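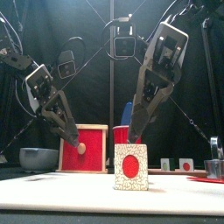

Skukwood Makers Forum > Home and Shared Shop Builds > Two-arm table, curtain and wobble questions

jwki
Dec 22, 2024

Hi all! So the two-arm table at our shared shop is finally far enough along that I have real problems instead of imaginary ones. Both arms run off Zamus controllers, and I've been driving them by hand for a couple of weeks, mostly poking at cubes and trying to get one arm to steady a thing while the other one pokes it (harder than it sounds, and I'm terrible at it).

My trouble is wobble. When both arms stop at the same moment I can feel the whole frame ring if I put my palm on a corner. I put thin wires in an X up top and tightened them until they twanged, and it got better, then I added the black curtain and I swear it got worse again. Does fabric weigh enough to matter? The roll from Santoso was the heavy stuff.

Other thing is the wrist camera. I went close with it so I could see the fingertips, and now the fingers eat up a ton of the view.

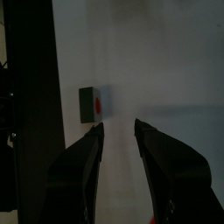 I can live with that for big stuff, but the small cubes are where I lose the plot. I line up one finger, forget the other one, and shove the cube halfway to Santoso. Do I move the camera back, or get skinnier fingers, or just practice?

boutros_h
Practice. Sorry! But really, don't touch the camera yet. I moved mine back on my old build and got a lovely wide view and no idea at all how close the tips were. You want to see both tips, and you've got that. Keep it.

For the wobble, what are the feet on? If it's the foam mat in that shop, there's your answer.

pLayug
Going to disagree with Hadi on the camera, at least partway. A little tilt is worth trying before you put in all those hours. Loosen it, tip it out a hair, drive for an evening, and tip it back if you hate it. It's 2 screws.

Agree about the feet though. Foam is awful.

jwki
It's the foam mat. Of course it's the foam mat. I've been tightening wires for days and standing on the problem.

Okay, feet first. Meanwhile I went back to my dumb little test, which is cubes down the middle of the white board and both arms working over it.

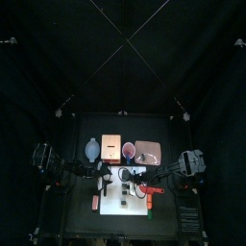 Both grippers at the board, black cubes down the middle.

The cable on the right side drives me nuts. It drops into a loop and I keep planning moves to stay clear of it. Anybody have a good way to route that without making the wrist stiff?

vilhjalmur_b
Spiral wrap, and leave slack at the elbow. Zip ties only at the links, never across a joint. I used Trovix sleeve on mine and it was fine, but it's pricey for what it is and the cheap stuff works too.

I'd also lose the wires in the X. Wire only pulls. Put flat bar in there or screw plywood to the back and you can stop tuning your table like a banjo.

boutros_h
Wire is fine if it's crossed, that's the whole point of crossing it! One of them is always the one pulling. Plywood on the back also means he can't get in from behind when a cube goes over the edge.

vilhjalmur_b
It's fine until it stretches. Ask me how I know. I retightened mine every month until I gave up in February and bolted bars on.

pLayug
You two had this same fight in the router table thread lol

Ju-won, what does one arm weigh? If the arms are light I'd side with Hadi, and if they're heavy I'd go with bars.

jwki
Don't have the whole arm, sorry, but the gripper and the bracket behind it came to 338 grams on the kitchen scale. Heavier than I'd guessed!

Anyway, pulled the foam out last night and put the feet straight on the concrete. HUGE difference. Still a small shake if I stop hard, but I can slow the stops down in the Zamus settings and I haven't even tried that. Leaving the wires alone for now (sorry Vilhjálmur).

I also tilted the wrist camera like Princess said, and I'm on the fence. Nicer for coming in from far away, worse for the last bit. Giving it a few more evenings.

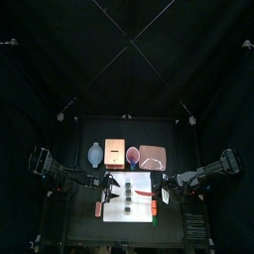
Cubes in a column, with the red spatula across the board.

The spatula is my next headache. It's so flat that I can't get a finger under it, and if I come straight down I just press it into the board. Is there a trick, or do I stick something on the handle?

ikhsan.c
Been lurking, but I fought this one for ages. Pin one end with one arm and see if the other end comes up. If it doesn't, drag it until the handle hangs over the edge of the board, then grab it from the side. Tape on the handle helps too, the grippy kind they sell for stairs.

boutros_h
+1 for dragging it to the edge. I'd skip the tape, it leaves goo on the fingers and then the cubes stick.

jwki
Ooh, dragging it is. Will try tomorrow if I can get the shop key off Ikhsan.

ikhsan.c
Key's in the drawer under the drill press.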